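## 4. Placement of ceiling loudspeakers in small public rooms
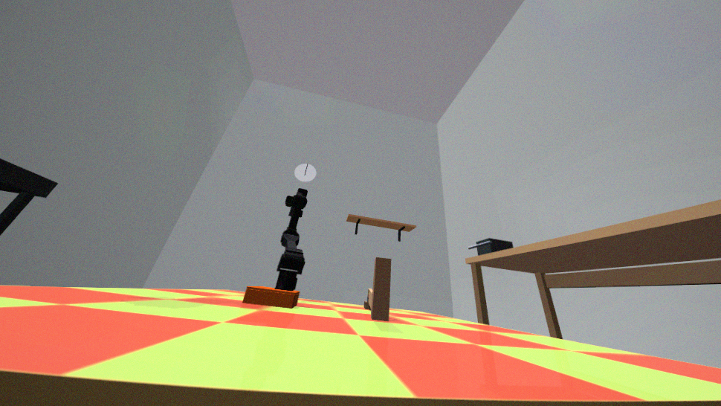 *Figure 1. Simulated room: dark arm on an orange-brown base, patterned floor of red-orange and yellow-green tiles, pale grey back wall.*

Most guidance on distributed ceiling loudspeakers assumes a ceiling that belongs to the person fitting them. In the Plesau building the ceiling belonged, in order of seniority, to the sprinkler contractor, the lighting contractor and a ventilation duct that appeared on no drawing. The layout we tested is therefore the one that was left over. We suspect this makes our results more useful to installers, though less pleasing to look at on a plan.

### 4.1 Layout and wiring

The ground floor was divided into 2 zones, each fed from its own 100 V line. Drondus, the supplier, recommended a square grid. We managed a square grid in the reading room and something closer to a constellation in the corridor. Every loudspeaker was tapped at the same power, including those above the coat racks, where Mihret Tefera argued (correctly, as Section 5 shows) that winter coats would swallow most of what they were given.

The cable runs followed the existing trays. Where a tray stopped short of the loudspeaker it was meant to serve, we extended it and noted the change on the drawing. Earlier trades had evidently taken a more relaxed view of the second half of that job, and two days in July went on finding out where their cables went — one of them went nowhere, with great care, and was neatly labelled at both ends.

### 4.2 Listening test

Listeners sat or stood at marked positions and wrote down short announcements read by a recorded voice. The sentences were chosen to be dull, so that nobody could guess the second half from the first. Engelbrecht's list, the usual choice, was dropped after a pilot session because several of our listeners had taken part in earlier studies and could recite it. Our replacement list contained 444 sentences, mostly to do with lost umbrellas, platform changes and the closing of doors.

Background noise was played through separate loudspeakers at floor level. We used a recording of the same room at midday, complete with a coffee machine which in our view deserves a study of its own. Listeners heard each zone with the noise off and then with the noise on. The order of the sentences was shuffled for every listener.

Scores were marked by Yabsira Tilahun, who did not know which zone an answer sheet came from. Spelling was ignored. A word counted as heard if its sound was plainly there, so "umberella" passed and "gorilla" did not, though the latter was offered more often than one would hope.

### 4.3 Tone adjustment

Small loudspeakers in shallow ceiling voids tend to sound boxy, and ours did. We applied a gentle cut in the lower midrange and a modest lift near 4000 Hz, where consonants do much of their work. The lift was set by ear first and checked by measurement afterwards. The two agreed in the reading room. They disagreed in the corridor, and we kept the measured setting there, partly on principle and partly because the people doing the listening had by then been at it since breakfast.

The Mendier method would have us adjust each loudspeaker separately. With both zones wired as single lines this was not possible, and one correction per zone had to do. Readers with more amplifier channels, or more patience, may wish to try the full procedure. Results for the two zones are given separately in Section 5, as averaging them would flatter the corridor.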